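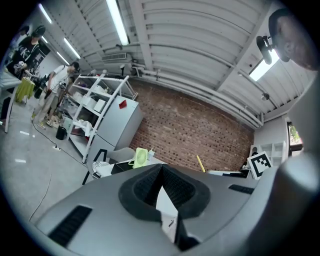

Cantero is the purchasing sheet for the hand-held grippers and the shop they are used in. It lists what we plan to buy, what we are putting off, and what each line is charged to. Prices are per unit before shipping. The black foam pad with the V notch and the ribbed grip strips are budgeted as wear parts, separate from the gray plastic body.

Files

lines.csv -- one row per item
quotes/ -- supplier quotes, named by supplier and month
deferred.txt -- items moved to next year

Columns in lines.csv

item, supplier, unit_price, quantity, charge_to, status

Status is one of: wanted, quoted, approved, ordered. Leave unit_price blank until there is a written quote.

Current budget

Ceiling for the year: 3,000
Sum of all lines as quoted in April: 3,016
Gripper bodies, spare set: 465
Foam pads and grip strips: around 270

The sum is over by 16. Salamatu Gyamfi has asked Flarnach for a new quote on the spare set. If the price stays the same, the second storage shelf goes to deferred.txt.

Notes

Bins and shelf labels come from Uline and are charged to the shop, not to the gripper line.
Wamow quotes shipping separately -- add it as its own row.
Printed markers are made in house. Only the backing board is listed.
Cables and power strips have no rows yet. Lengths still need to be measured.

Changes

Send edits to Comfort Nutsugah before noon on the day an order goes out. Do not change a row once its status is ordered; add a new one.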